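Drellwood reports bench results for resorbable bone screw coating

March 27, 2026

Drellwood, a developer of coatings for orthopedic implants, today reported bench results for Hotside, a calcium-based layer applied to resorbable bone screws. In laboratory tests, coated screws kept their pull-out strength for longer than uncoated screws of the same size.

The study used 1,369 screws, placed in synthetic bone blocks and stored in saline at body temperature. Samples were removed at set intervals and loaded until the screw pulled free. Two block densities were used, the lower one chosen to represent weakened bone.

"The coating slows the first stage of breakdown, when the screw carries most of the load," said Alina Lungu, head of materials testing at Drellwood. "We have not tested it in living tissue, and the results should be read with that in mind."
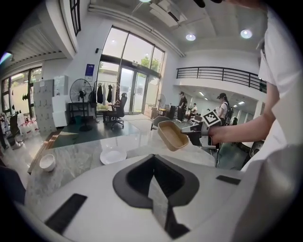 Test method

Pull-out tests were run at the company's Gonthorpe laboratory on three load frames, all calibrated before the first batch. Screws were inserted by hand to a fixed torque. Failed samples were sectioned and examined under a microscope to measure the remaining coating. Roughly 900 sections have been reviewed so far – the rest will be completed before the full data set is released.

Next steps

An animal study led by Ashraf El Khatib is planned to start in September. It will measure bone growth at the screw surface and local tissue response. Hotside is not approved for clinical use in any country.

Media contact: Els Van Wijk, Drellwood press office, Gonthorpe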